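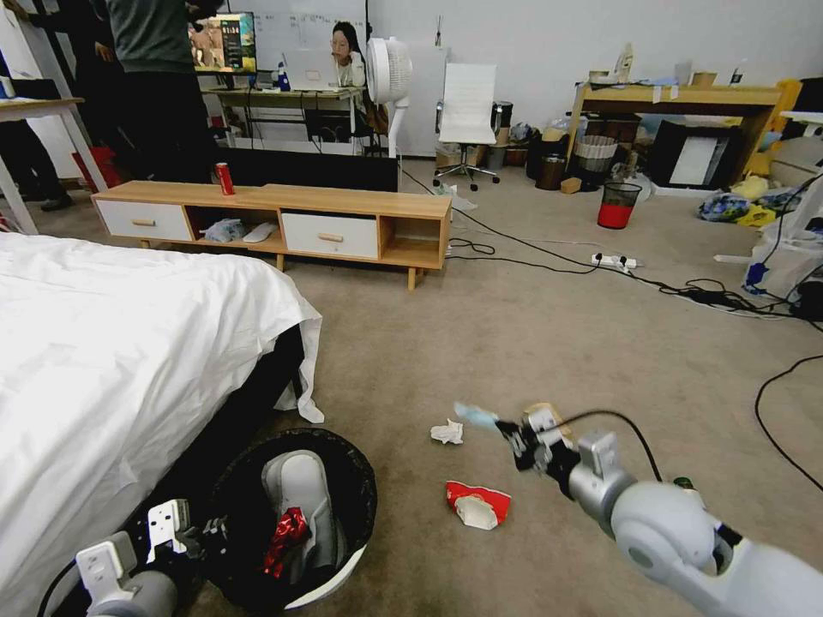
Hitadgate Bedroom Tidying, release 2

Bedrooms get messy in such lovely, varied ways, and this set is all about putting them right again! It covers 300 tidying rounds, most of them concerned with what ends up on the floor - crumpled tissues on a beige carpet, wrappers, the odd slipper that has found its way into the wastebasket along with the rubbish. Low cabinets get plenty of attention too, as open cubbies seem to attract plastic bags like nothing else.

What you get

notes/ - one short text file per round, up to 400 words
rooms/ - a plan of each of the 15 rooms
items.csv - every object, with the place it belongs

Where things belong

Tissues and food wrappers go in the bin. Slippers go in pairs by the bed. Drinks cans are marked "ask", as we couldn't agree on when a can is finished with.

Known gaps

Bed making is only in the Prusutden rooms. Desk clutter is thin, but we hope to add much more in March.

Thanks to Fundbridge for the room plans. Corrections to items.csv are very welcome - even tiny ones!

Last updated 25 August 2018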